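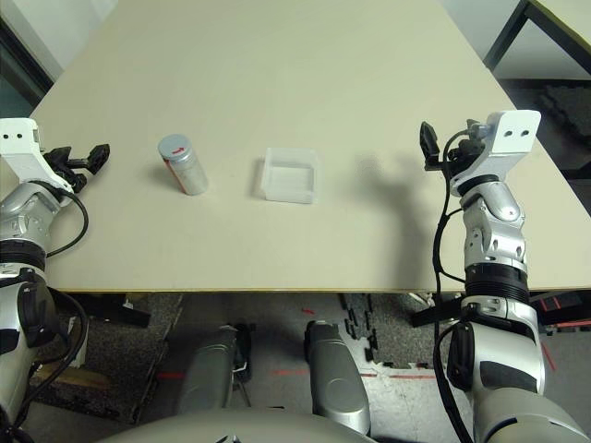 Small can + square tub, cream table.

September, 7:40 am

Tea staling test, carrying on from Halina's notes. Question is still whether the Tredley leaf goes flat faster than the Tevden once a can's been opened. Halina Laskowska says yes, I'm not sure, my nose was bad all last week.

Brewed both at 2 g, 15 min (too long, I know, but it's what we did in spring so keep it). Tredley: thin, a bit of hay. Tevden: still some malt, bitter at the back. Water from the Stania filter, not the tap. Scale drifted agian between cups, re-zeroed twice.

Lot 3493 is the odd one. Smells of cardboard even fresh. Set aside, don't mix with the rest.
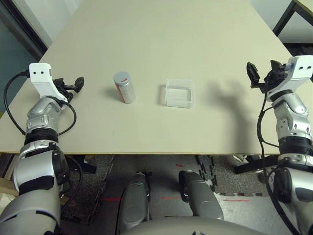 Second round after lunch, same leaf, shorter steep. Much closer. Couldn't tell them apart blind, got it wrong both tries. So the long steep may be doing most of the work and the leaf hardly any. Hmm.

To do:
ask Tilahun if they'll sell less than 1000 g at a time, we're drowning in leaf
new strainer, the old one lets dust thru
Halina to taste 3493 without being told
redo Tredley at the short time w/ the white cups, the brown ones hide the color

Kettle needs descaling, tommorow.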